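# Limpar uma mesa branca com furos (e as coisas pequenas que ficam em cima)

2 de fevereiro de 2025

Escrevo estas notas em português, que não é a minha primeira língua, portanto peço paciência com algumas frases. O meu nome é Jabari Bakilana e há três anos trabalho numa mesa branca de tampo brilhante, modelo Rellen, com a borda em forma de onda e furos redondos para passar os cabos. É uma mesa bonita, mas mostra tudo: dedos, pó, o círculo do café. Aprendi a tratá-la devagar e com alguns erros.

## Primeiro, tirar tudo de cima

Eu antes limpava à volta dos objetos. Levantava a caneca, passava o pano, punha a caneca no mesmo sítio. Assim fica sempre uma linha de sujidade onde o pano muda de direção, e num tampo branco essa linha vê-se da porta.

Agora levo tudo para uma cadeira. Só depois vou buscar o pano. As coisas que mais demoram a ter lugar certo são as pequenas e moles, ou as que pertencem a outra divisão da casa: a caneca é da cozinha, o peluche é do quarto.
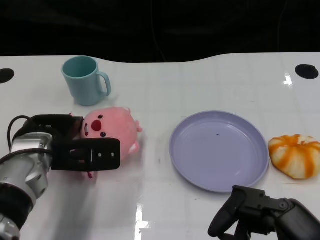
*A caneca e o peluche cor-de-rosa, ainda em cima da mesa.*

## O tampo brilhante

Uso dois panos de microfibra, um húmido e um seco. O húmido deve estar bem torcido -- se pinga, é demasiado. Na água ponho uma gota de detergente da loiça, e digo uma gota mesmo. Com mais detergente ficam riscas cinzentas, e depois é preciso passar água limpa duas vezes.

A ordem que sigo:

1. Pano seco, para levar o pó e as migalhas.
2. Pano húmido, em linhas direitas, do fundo para a frente.
3. Pano seco outra vez, antes que a água evapore sozinha.

Baixo a cabeça até à altura do tampo e olho contra a luz. Os reflexos ajudam muito: onde o reflexo fica turvo, há gordura. Com a luz do teto acesa encontro manchas que de dia não via.

Não uso esponja com lado verde. Usei uma vez, em abril, para tirar cola de uma etiqueta, e deixei um pequeno campo sem brilho que ainda hoje encontro com o dedo. Para cola, é melhor azeite num algodão, esperar 18 minutos (eu ponho o temporizador do forno), e depois detergente.

## Os furos dos cabos

Os furos redondos são o sítio onde o pó se esconde. Se a água entra por ali, escorre pelo lado de baixo do tampo, e esse lado muitas vezes não tem acabamento. Por isso limpo os furos em seco, com um pincel de pintura velho, e ponho uma folha de jornal no chão antes de começar. Para a borda interior enrolo um canto do pano no dedo e dou uma volta.

Quem tem tampas para os furos pode lavá-las com a loiça. As minhas perdi-as numa mudança e as da marca Langat, que comprei para substituir, são um pouco largas. Lixei-as com lixa fina até entrarem.

## Peluches

Um peluche que vive numa mesa de trabalho apanha pó como um pano. Antes de lavar, leio a etiqueta. Se não há etiqueta, faço tudo à mão, em água morna.

- Escovar primeiro, com uma escova de dentes macia. No focinho e nas orelhas, sempre no sentido do pelo.
- Ver se os olhos estão firmes. Se um olho roda quando lhe toco, coso antes de lavar.
- Apertar dentro de uma toalha, sem torcer. Torcer junta o enchimento num lado só.
- Secar deitado e virar de vez em quando. Pendurado por uma orelha, a orelha fica comprida (o meu sobrinho nunca me perdoou esta).

Para as cores vivas, como um nariz vermelho num corpo claro, faço um teste com um cotonete molhado. Se o cotonete vem rosado, limpo só por fora com espuma e deixo a água para outro dia. 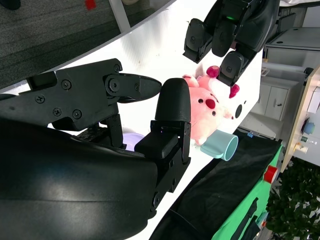
*O porquinho ao lado da caneca deitada.*

## Canecas de plástico

As canecas de plástico claro ganham uma cor castanha por dentro, do chá. Eu faço uma pasta de bicarbonato e água, esfrego com o dedo ou com um pano macio, e deixo ficar enquanto lavo o resto. Se a mancha é antiga, repito no dia seguinte. A lixívia eu não ponho em nada de que se bebe; talvez seja exagero meu.

O cheiro é mais teimoso que a cor. Uma noite com água e uma colher de vinagre costuma chegar. Depois lavo normalmente e deixo a caneca de boca para baixo, com um palito por baixo da borda, para o ar entrar.

A parte de dentro da asa, onde os dedos passam, quase todos esquecem. Uma escova de biberão pequena serve. A minha é uma Brenano, custou pouco e já dura bastante.

As tigelas de plástico lavo do mesmo modo, mas não as guardo dentro umas das outras antes de estarem bem secas. Ficam coladas e ganham um cheiro a armário.

## Voltar a pôr as coisas

Espero que o tampo seque todo. Uma base molhada sobre uma mesa polida faz um anel, e depois começa-se de novo. Para as canecas uso uma base de cortiça; para o computador, feltro autocolante da Morlow nos quatro pés, que troco quando começa a escorregar para o lado.

O que é do quarto vai para o quarto. O que é da cozinha, se ainda tem chá, fica mais um bocado -- também eu não sou tão rigoroso assim.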